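플론드니스 공유주방 사진 모음: 개수대 주변

플론드니스 1층 공유주방의 개수대와 그 주변 물건을 모은 페이지입니다. 이 주방은 지난해 9월에 문을 열었고, 지금은 건물 2층과 3층 입주자가 함께 씁니다. 조리대와 냉장고, 식료품 선반은 다른 페이지에 따로 올려 두었습니다. 이 페이지에서는 설거지와 행주 정리에 관한 것만 다룹니다.

사진 설명은 주방 관리를 맡은 아르나우트 반 아커르(Arnout Van Acker)가 썼고, 한국어로 옮기면서 몇 군데를 줄였습니다. 마지막으로 고친 날은 3월 7일입니다.

개수대

개수대는 흰색이고 깊은 형태입니다. 깊어서 큰 냄비를 씻을 때 물이 덜 튀지만, 작은 숟가락은 바닥까지 손을 뻗어야 집을 수 있습니다. 흰 바닥에는 긁힌 자국이 쉽게 남습니다. 무쇠 팬은 바닥에 끌지 말고 들어서 옮겨 주세요. 철 수세미는 치웠습니다. 부드러운 수세미는 수도 왼쪽 고리에 걸려 있습니다.

개수대 청소는 하루 한 번, 저녁 설거지가 끝난 뒤에 합니다. 베이킹소다를 뿌리고 젖은 천으로 문지른 다음 물로 헹굽니다. 배수구 거름망은 그때 같이 비웁니다. 커피 찌꺼기는 거름망에 버리지 말고 음식물 통에 넣습니다.

그릇

흰 그릇은 트로몬트에서 한꺼번에 받은 것입니다. 운반비를 포함해 3,595크로네가 들었고, 접시와 대접, 컵이 섞여 있습니다. 지금 선반에 남은 대접은 38개입니다. 깨진 그릇은 신문지에 싸서 문 옆 회색 상자에 넣고, 선반 안쪽 종이에 날짜만 적으면 됩니다. 변상은 받지 않습니다.

대접은 우묵한 것과 테두리가 넓은 것 두 종류입니다. 테두리가 넓은 쪽은 건조대에 세우면 옆 그릇을 밀어내므로 맨 끝 칸에 둡니다. 포개 둘 때는 한 줄에 여섯 개를 넘기지 않습니다.

수저

숟가락과 포크는 씻은 뒤 손잡이를 아래로 해서 통에 꽂습니다. 나무 주걱은 물에 담가 두지 않습니다. 행주를 빨래통으로 보내기 전에는 한 번 털어서 수저가 끼어 있지 않은지 확인합니다. 지난겨울에 찻숟가락 두 개가 세탁기 안에서 나왔습니다.

행주와 수건

천은 색으로 나눕니다. 초록색은 그릇과 개수대, 회색은 조리대와 식탁에 씁니다. 바닥용은 갈색이고 청소함에만 둡니다. 초록색과 회색은 모두 미힐스 상점에서 샀습니다. 두께가 있는 천이라 물을 잘 먹는 대신 마르는 데 오래 걸립니다. 여름에는 하룻밤이면 마르고, 겨울에는 난방기 옆 봉에 걸어야 다음 날 쓸 수 있습니다.

쓴 천은 뭉쳐 두지 말고 펴서 겁니다. 봉에 자리가 없으면 빨래통에 넣어도 됩니다. 세탁은 60도에서 하고 섬유유연제는 넣지 않습니다. 유연제를 쓴 천으로는 유리컵이 잘 닦이지 않습니다. 한 해 동안 빤 천은 거의 1,000장입니다. 올이 풀린 것은 가장자리를 잘라 내고 바닥용으로 돌립니다.

세제

세제는 플리르나벨 주방세제 한 가지만 씁니다. 큰 통에서 작은 병으로 덜어 쓰는데, 작은 병에는 200밀리리터가 들어갑니다. 병이 비면 수도 아래 장에서 채워 주세요. 큰 통이 바닥을 보이면 문에 붙은 주문표에 표시합니다. 손이 트는 분은 같은 장의 오른쪽 칸에 있는 고무장갑을 쓰면 됩니다. 장갑은 뒤집어서 말립니다.

다른 페이지

조리대와 칼, 냉장고 칸 나누기, 식료품 선반은 각 페이지에 있습니다. 사진을 더하고 싶은 분은 주방 게시판 아래 봉투에 인화한 것을 넣거나 관리 담당에게 파일을 보내 주세요. 사진 뒷면이나 파일 제목에 물건 이름을 적어 주면 분류하기 쉽습니다.
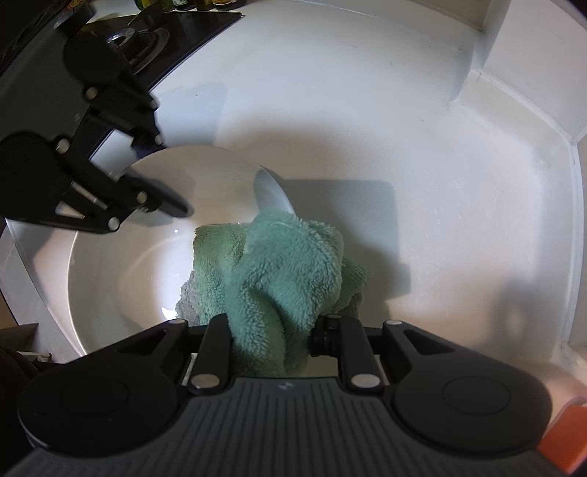

흰 개수대 안의 테두리 넓은 대접. 초록색 수건과 회색 천, 금속 숟가락이 함께 담겨 있다.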